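Support > Skuto desk assembly > Section 5: Oiling and caring for the top

5. Oiling and caring for the wooden top

Your desk is standing, the legs are level and the cable tray is in. Now for the best bit! The top leaves our Plosow workshop sanded but only lightly sealed, and a proper first oiling brings out far more of the grain than any picture in this guide can show. Set aside an afternoon for it. You will need the tin of Machala hard oil from box B, two lint-free cloths, the fine grey pad and a pair of gloves.

CAUTION: Cloths soaked in oil can heat up and catch fire by themselves. Lay them flat outdoors to dry, or put them in a metal tin filled with water, before you throw them away. Never leave them screwed up in a bin.

5.1 First oiling

1. Open a window and bring the room up to normal living temperature. Cold oil drags horribly.
2. Wipe the whole top with a barely damp cloth and let it dry for an hour. The damp lifts tiny fibres, so the surface will feel a little furry. Good, it's meant to.
3. Rub the fibres back with the grey pad, always along the grain, using no more weight than your own hand.
4. Vacuum up the dust with a soft brush head, paying attention to the back corners.
5. Stir the oil (don't shake it, or you'll be chasing bubbles) and pour a small pool in the middle of the top.
6. Spread it thinly out to the edges with the first cloth. The full-size top, part 1333, takes 140 ml for a first coat. The short top takes a bit less.
7. Wait 20 minutes, then wipe off everything that hasn't soaked in. Look along the surface towards the window and any shiny patches will show up straight away.
8. Leave overnight and repeat steps 5 to 7 with half as much oil.

NOTE: Do the underside as well, even if it's just one quick coat. A top that is oiled on one face only can cup in a dry room, and February with the heating on is the usual time for it.

5.2 Everyday care

Wipe up spills when you see them. Tea is fairly forgiving, red wine much less so. For weekly cleaning use warm water with a drop of washing-up liquid, then a dry cloth. Keep window sprays and anything with bleach well away.

Rings and small scratches come out beautifully with the grey pad and a dab of oil, so please don't be frightened of them. Zuzana Koubek, who wrote the first version of these instructions, has been using her own Skuto for years and still re-oils it every spring.

5.3 Choosing a darker colour

If you bought the Brastard tint (order code 1763), add it to the first coat only and test it on the underside. It deepens quickly on reddish wood, and a second tinted coat can hide the grain altogether. Go thin, let it dry, and judge it in daylight before you decide on more.

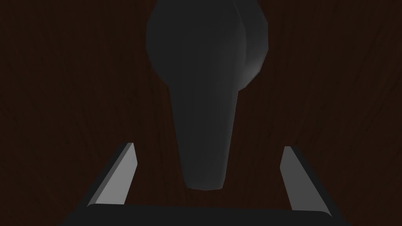 Fig. 5: Dark reddish-brown wooden surface (computer-rendered).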